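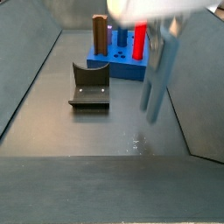 Blue peg board with four pegs standing in it.

Tendley Hand Therapy Loan Library
Progress report to the Wellico Fund, second half of the grant
Prepared by Evdokia Stergiou, project lead

Purpose of the grant

The grant pays for a lending library of hand therapy equipment for adults in Tendley and the outlying villages, including Iltness. Borrowers are mostly people recovering from a stroke, a wrist fracture or hand surgery. They get a set of exercises from the outpatient clinic and, before this project, had to buy their own equipment or do without. We lend it free for up to six weeks at a time, with one renewal.

This report covers the period from the midpoint review to the end of June. The first report dealt with the setup work and is not repeated.

Loans and borrowers

We made 112 loans in the period. The most requested items were therapy putty, peg boards, grip trainers and the button and zipper practice boards. Finger splints are not lent because they have to be fitted, and we have taken them off the request form after several people asked for them.

Of the people who borrowed, 48 live outside Tendley itself. That is better than the midpoint, when nearly all the borrowers came from within walking distance of the clinic. The change came after the Iltness pharmacy agreed to act as a pickup point. Borrowers there now order by phone by noon on Tuesday and collect from the pharmacy counter later in the week. The pharmacist has asked that we keep parcels small enough to go under the counter, so the larger arm supports still have to be collected in Tendley.

We had hoped for a second pickup point at the Gosselin branch library. The branch was willing, but its opening hours were cut in the spring and we did not think it was fair to ask the remaining staff to take on more. We will ask again when the new hours are settled.

Cleaning and returns

Returns are checked in at the back desk, wiped down, and left on the holding shelf until the next day. Putty is not reused. Each borrower gets a fresh tub and keeps it, and this has turned out to be our largest running cost. We looked at a cheaper putty and dropped it after two of the clinic therapists tried it and found that it crumbled when cold.

Late returns were a problem early in the period. The original reminder letter went out after an item was already overdue and read like a bill. We now phone a week before the due date and ask how the exercises are going. Most people either bring the item back or ask for the renewal, and the calls have also told us about a few borrowers who had stopped because of pain. Those people were passed back to the clinic with their permission.
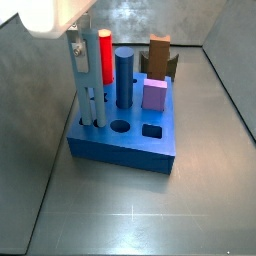

Can a person borrow equipment without a referral from the clinic?
Anyone over 18 can borrow the basic items, but the weighted and resistance items need a note from a therapist or doctor.

Instruction cards

The cards that go out with each item were rewritten. The old ones had been copied from manufacturers' leaflets and used words such as "opposition" and "abduction" with no explanation. The new ones use larger type, short sentences and line drawings. Each card has a space where the therapist can write in the number of repeats and how often to do them.

The cards were read by a small group of past borrowers before printing. Their main request was for a clear statement of when to stop. That now appears in a box at the top of every card. They also wanted the cards to lie flat on a table without being held, so we went from a folded leaflet to a single stiff sheet. Printing on the stiffer stock cost more than planned, and we covered it from the travel line, which was underspent.

We printed 800 cards in all. Stocks of the putty card are already low and we expect to reprint it first. A Greek translation has been drafted and is being checked. Spanish and Polish versions are still to be started.

Drop-in sessions

The drop-in sessions run in the room behind the loan desk. People come to try an item before borrowing it, or to ask about one they already have at home. A therapist attends for the first hour. Attendance has been uneven. Afternoon sessions fill up, and the morning ones have been close to empty, partly because many borrowers need help getting dressed and rely on a lift from a relative who works. We stopped the morning session in the spring and moved that therapist hour to the afternoon.

Two points came up often enough at the sessions to mention. The first is that people want to know whether ordinary household tasks count as exercise. The therapists' advice is that they do, within limits, and we are adding a page on it to the welcome pack – peeling vegetables, folding towels, sorting coins. The second is that people living alone find it hard to keep going after the first few weeks. We do not have a good answer to that yet. A few borrowers have swapped phone numbers and practice at the same time of day, which we encouraged but did not organize.

Spending

Spending is within the total awarded. Equipment came in slightly under budget, and putty and printing came in over. The travel line was underspent because the pharmacy's own delivery van carries our parcels to Iltness at no charge. We replaced two grip trainers with broken springs under warranty. One arm support was lost in a house move and has been written off.

The deposit question raised at the midpoint review has been settled. We tried a refundable deposit of 50 dollars on the arm supports for a short time, and requests dropped at once. The deposit has been removed and we now ask for a second contact number. 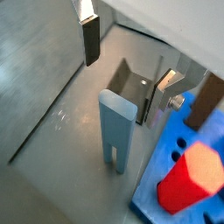
Faint whitish scuff marks on the floor, with the dark groove at the wall.

Remaining work

In the last part of the grant we plan to:

Finish the Greek cards and start on the Spanish.
Return to the Gosselin branch about a pickup point.
Collect follow-up answers from borrowers three months after their first loan. The form is one page and can be done by phone.
Agree with the clinic on who pays for putty once the grant ends. The clinic manager has said she would support a shared arrangement, but nothing is in writing.

We would like Wellico's agreement to move the rest of the travel line into printing. A revised budget sheet is attached, and Evdokia Stergiou can be reached at the loan desk on any weekday afternoon.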